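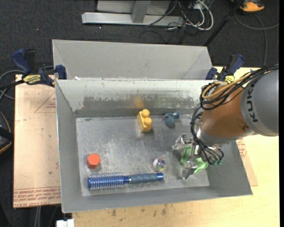 Renji Sugawara
Cell technician, Gullomthorpe workshop

Re-seating the bins and dressing the cables on the picking cell

Quick one, written between jobs. Covers the bin-picking cell only, the one with the KUKA arm and the two grey metal bins. Peston bench is a different layout, don't use this for it.

When to do it: after any bump to the bins, after a cable change, or when the picks start landing to one side. Otherwise every 2,000 picks. Allow 40 minutes, longer if the cables need re-tying.

You'll need
Hex key set
Soft cloth, the lint free sort
Cable ties and side cutters
Steel rule
Marker pen
The pointer tool from the El Khatib drawer (NOT the old one, it's bent)

Stop the cell first
Finish the pick that's running. If there's something in the fingers, jog up clear of the walls, move over the floor of the bin, lower and open. Don't open from height, toys bounce and the harder ones chip. Then jog the arm back to its park position, drives off, key out, key in your pocket. Air off at the wall and bleed the line.

Empty the bin
Take everything out by hand. Blocks, the hairbrush, the little figure, the clear ball with the specks in. Check the corners, small stuff sits tight to the wall and you miss it. Scraps of paper or tape on the rims come off too, a scrap trapped between the bins is enough to hold them apart.

Wipe the floor and walls. Scratches on the floor are fine. Scuffing low down on the far wall is fine too, leave it, don't polish. A shiny wall gives you reflections and the vision picks the reflection instead of the toy. Yellow is the worst for this. What you do want to deal with is any raised edge you can feel with a fingernail. Knock it back with fine paper, wipe again.

Seat the bins
1. Slacken both bar clamps at the back corners. One at a time, left then right, keep a hand on the bin.
2. Push the bins together till the rims meet all the way along. Look down the join, no gap.
3. Line the front bin up with your pen marks on the table. No marks? Make some now, before you move anything else.
4. Nip up the left clamp. Pad flat on the corner of the bin, not riding up on the rim.
5. Same on the right. Then go back and forth a quarter turn each till niether moves.
6. Push the front bin sideways with your palm. If it shifts, start again from 1.

Don't overdo the clamps. The walls are sloped and they'll pull in at the top, then the gripper catches on the way down.

Check the boards either side while you're there. They want to lie flat and clear of the bin. Protective paper stays on for now.

Cables and air
Most of our stoppages come from here so take your time.

Look at the loop over the wrist. Black cables and the tan-yellow tubing should run in the same curve, tied together, with enough slack for the wrist to turn all the way both ways. Too tight and it pulls at the fittings. Too loose and it drags on a clamp handle, the right hand one is the one it finds. Turn the wrist at slow speed later on and watch it the whole way round.

Cables running down to the gripper: run your fingers along each one. Flat spots, nicks, shiny patches, swap it.

Green fittings at the gripper: tug each tube. If it slides out, cut the end square, push it back in fully. Don't reuse a chewed end.

Fingers
Work each joint by hand with the air off. Should move freely, no grit. Wipe the tips. Check the screws on each finger, snug, no threadlock unless the drawing says so.

Re-teach the corners
Air on, drives on, slow speed, pendant in hand, everyone else out of reach. Fit the pointer tool. Touch the four inside corners of the front bin, save each one. Compare width and depth with the card on the cabinet. More than 2 mm out and the bin isn't seated, go back to the clamps. Take the pointer off before you run anything!!

Test run
Put five or six toys back in, mixed, at least one right up by a wall. Load program 188, half speed, 13 picks. Include something soft, a bendy toy folds under the palm and tells you more about finger force than a block does. Keep your eye on the wall nearest the fingers.

Misses in the middle = vision. Misses by the walls = corners or clamps. Drops on the way up = air, check the fittings again.

All good, go to full speed and fill in the sheet. Last done in March, put the new month under it. Same steps for the Plellirbridge cell except their clamps are on the front, and the card is inside the cabinet door.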